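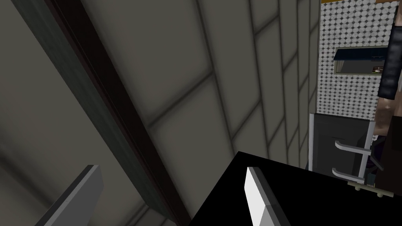

We got to Purkadton a little before ten in the morning, which in March means you still want your gloves on, and the Fourie tile works had its big side doors propped open with coffee already going inside. I had been meaning to visit one of their open days for years. My sister redid her bathroom with their seconds, and every time I stay with her I end up in the tub admiring the walls instead of reading my book, so you could say I arrived a fan!

The tour starts in the clay yard and it starts slowly, so wear decent shoes. Our guide was Florêncio Neves, who came to the works as a young man to stack pallets and now looks after the glazing side. He let us all put our hands in the clay (cold, and much heavier than I thought it would be) and then walked us through to the presses. They were running just the one line for visitors, and it was still loud enough that he had to save his stories for the hallway.

The kiln room was my favorite. It's warm and dry in there, and after the yard none of us wanted to leave. The long kiln is 162 feet from door to door, and the tiles creep through it on rollers so slowly that a little boy in our group decided it was broken. On a normal day over 4000 tiles come out the far end. Florêncio picked out a couple with a tiny bow in them and rocked them on the bench so we could hear the click. Once he'd shown us, I could spot them myself, or at least I was right once and wrong twice.

Then there was the glaze room, with its shelves of test chips going back to the Bavura range, which my mother had in her kitchen in a mustard color I had completely forgotten. I stood there quite a while. They don't make it anymore, but they keep the recipe card, and a lady behind me asked very sweetly whether they might bring it back. He said he'd heard that before.

After lunch (soup and rolls, included, and very good soup) you can try grouting a practice board. Mine came out lumpy. The trick is to hold the float at a slant and work across the joints, and to wipe sooner than you think you should, with a sponge you've wrung out hard. My husband's board was much neater and he has mentioned it several times.

Tickets are $2 and you book through Voteo. They only take 100 people per open day, so don't leave it late. The seconds shop is by the gate and takes cards, and you'll want a box or an old blanket in the trunk for the ride home.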